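# Capítulo 7. El taller que se atiende solo

Cada pocos años alguien anuncia que las máquinas ya pueden encargarse de las tareas pequeñas: doblar ropa, cargar el lavavajillas, desmontar un aparato viejo. Conviene leer esos anuncios con lápiz en la mano. El folleto de Urnby que analizaremos en este capítulo promete un 99 % de aciertos, pero no dice qué cuenta como acierto, ni quién coloca la pieza antes de empezar, ni quién la recoge si se cae.

Anayeli Palacios, que dirigió durante años la línea de reciclaje de Becerra, proponía a sus alumnos una prueba sencilla. Un operario con práctica abre un ordenador de sobremesa y le retira la memoria en casi 60 segundos, aunque el modelo sea nuevo para él y falte un tornillo. ¿Cuánto tarda el brazo y, sobre todo, cuánto se tarda en prepararlo para el modelo siguiente?

Un ordenador abierto parece un caso favorable. Las placas son rígidas y los conectores siguen normas conocidas. Los cables, en cambio, se doblan, se cruzan delante de lo que se quiere agarrar y nunca quedan igual en dos equipos. La pinza trabaja entre paredes de chapa, con poco margen para corregir.

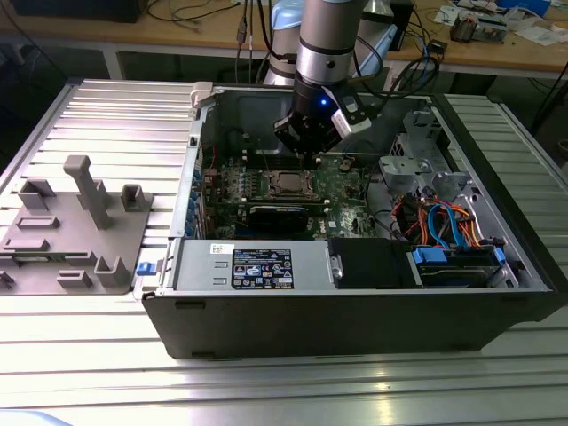
## 7.1 Qué se mide cuando se mide una tarea

Clemon publicó los resultados de 2000 extracciones, todas sobre el mismo modelo de equipo. El dato es útil y también estrecho: describe una tarea repetida, con la caja en una posición conocida. Filtari repitió el ensayo cambiando de modelo cada jueves y necesitó dos técnicos junto a la mesa.

Antes de seguir, anote qué pasos de la extracción haría usted sin mirar y cuáles le exigirían buscar con los dedos. Usaremos esa lista en el apartado 7.2.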